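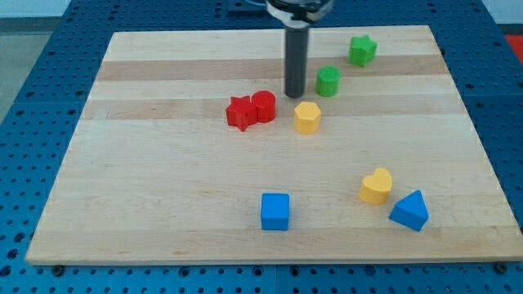 Helerura Block Language Project, Solís
Working draft, May 21, 2025. Section 3 of 6

3. Materials and layouts

Figure 1. Layout with eight blocks on the striped board. Red star and red cylinder touching; green star furthest back.

3.1 Blocks

Wooden blocks, painted, from the Plover set. Shapes with flat tops wherever possible, so a block stays put when the next one goes down beside it. We wanted shapes with everyday names. Star is the easy case, everybody says star. Cylinder is the hard one. People wrote "cylinder", "circle", "round one", "puck", "can", and one person stuck with "cheese" for the whole session. We kept all of these. The hexagonal prism got "hexagon" most of the time, then "nut", then "the six sided thing".

Color was meant to do the easy work and mostly did. Red and green never got mixed up in the writing. Trouble only starts when color and shape both repeat, partly. In Figure 1 there is a red star and a green star, a red cylinder and a green cylinder. So "the star" is not enough and "the red one" is not enough either. Writers need both words, or one word plus a place. This is the kind of layout we built the study on. The yellow hexagonal prism was mostly named by color alone when a layout had just one yellow block in it.

Paint wears at the points of the stars. We touched up once, in October, and did not rephotograph anything taken earlier. We compared a handful of answers from before and after and saw no comments on the paint either way.

3.2 Board and table

The board is a Pastska butcher-block board, maple strips glued side by side, on a blue perforated metal table. First pilot was done with the blocks straight on the metal. Bad idea. The holes gave writers a grid and they used it ("three holes over from the edge"), and then the text was about holes and not about blocks. With the board on top that mostly stopped.

The board brought its own problem, smaller. The strips are not all the same tone. Pale cream next to tan, and a couple of bands clearly darker than the rest. Some writers took these as lines to measure from: "both red pieces are on the dark stripe". In Figure 1 that is a correct description, the red star and red cylinder do sit on the darker middle band. We did not want it and we did not forbid it. We marked such answers as BAND and report them seperately in Section 5.

A plain painted board would remove the issue. We tried one and the glare off the paint was worse. Back to maple.

3.3 Layouts

32 layouts. Each one was set by hand from a sketch, then adjusted by eye. The sketches say which blocks touch, which are near, and which stand off alone. They do not give distances. We went back and forth on this. With exact distances the layouts could be rebuilt to the millimeter by another lab, but the people doing the writing don't see millimeters, they see "touching", "next to", "over there". So the sketch is in those terms and the rebuild is in those terms.

Three relations matter for the analysis.

Touching. Two blocks in contact, as the red pair in Figure 1, where the cylinder is up against one point of the star. Cylinder against star is a nice case. The contact is small and easy to see, and writers disagree about whether the two are "together" or "stuck" or "leaning". Nothing leans. We still got "leaning" a lot.

Near. Clear gap, but smaller than a block. Our call, made at the table.

Apart. Anything else.

Depth was harder than we expected. The board is seen at an angle, so the far edge looks narrower than the near one, and a block toward the back is "behind", "above", "higher up", "further away" or "at the top". All five for the same green star. We first tried to fold these into one code. Stopped. "Above" in particular goes both ways: some writers use it for further back and some for actually higher off the board, and with the blocks all down on the same surface only the first reading makes sense, but the writer may not be thinking about that at all. So: coded as written, and then a second column with our reading of it. Both columns are in the release.

Left and right are from the viewer's side throughout. Instructions say so. Most people would have done it anyway.

3.4 What writers were asked

113 people took part, all online. Each saw a layout and was asked to write so that another person with the same blocks could set it up again. No word limit, no word list. We gave one short practice layout with two blocks. Nothing from the practice is in the counts.

We collected around 3,000 descriptions. Of these, 284 were dropped: blank, pasted from elsewhere, or about a different layout than the one shown (a loading fault in the first week, fixed). Short answers were not dropped. "Two reds touching, rest scattered" is a poor set of instructions, but it's a real answer and it says what the writer noticed first, which we care about.

Order was shuffled for each person. We should of blocked by number of pieces as well, did not, and it shows a little in the early sessions, where someone could get two crowded layouts in a row and then write less for the second. See Section 5.4.

3.5 Coding

Two passes. First pass, every block mentioned gets a row: color word, shape word, anything else used to pick it out. Second pass, every relation gets a row: from which block, to which block, what word. A sentence such as "green cylinder in front of and to the left of the green star" gives two block rows and two relation rows.

Groups are the messy part. Writers like groups. "The red pair", "the reds", "the bunch in the middle". A group word was coded as a group only if the writer used it to place something else, or to place the group itself on the board. Otherwise it went in as a plain mention. Borderline cases are flagged with a G? and left in the file. There are more G? flags on the cylinder-and-star contacts than on any other touching pair, we think because a star has points and a point touching something gets noticed, while two flat sides together read as one shape and get named in one go. We only think this. The layouts were not balanced for it and a proper test would need a new set of sketches.

Coding sheet, sketches and the block list are in the supplement. Paint codes also, for anyone matching the set.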